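Speaker notes - Sorting out the shared store at Kiltormont
Ilham Pangaribuan, October 2025

Slide 1. Say hello, thank Irgate for the room. The talk is 17 minutes, questions after.

Slide 2. Start with the problem. Things get put away without a label, and the next person buys another one. 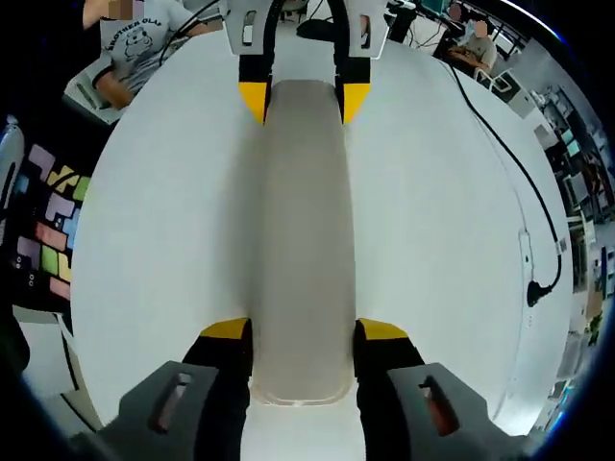
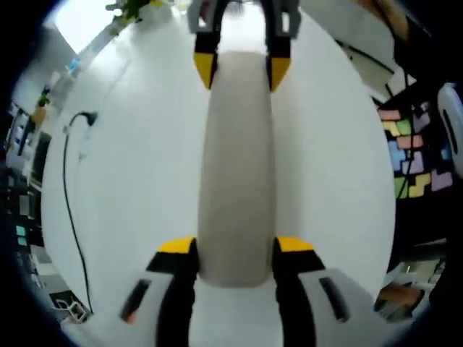
Long items on a white table.

Slide 3. How it was before August. We had 70 shelf spaces and one paper list, kept by the door. The list was out of date by the second week of term. Read out the entry that just says "misc, see Brumo box".

Slide 4. What we changed. Every shelf has a number. Every item has a home shelf, written on the item in marker pen. Long things go flat on the bottom two shelves - not upright in the corner, where they fall over.

Slide 5. Borrowing. Write your name, the item and the date on the card. Six items is the limit for one person. Pause here, someone always asks about weekends. Answer: same rules.

Slide 6. What still doesn't work. Returns are slow. Spare lids get parted from their boxes. The top shelf needs a step and we only have the one.

Slide 7. Costs. Marker pens, cards and 2 rolls of tape. Skip if short of time.

Last slide. Leave the shelf plan up during questions. Handouts are by the door.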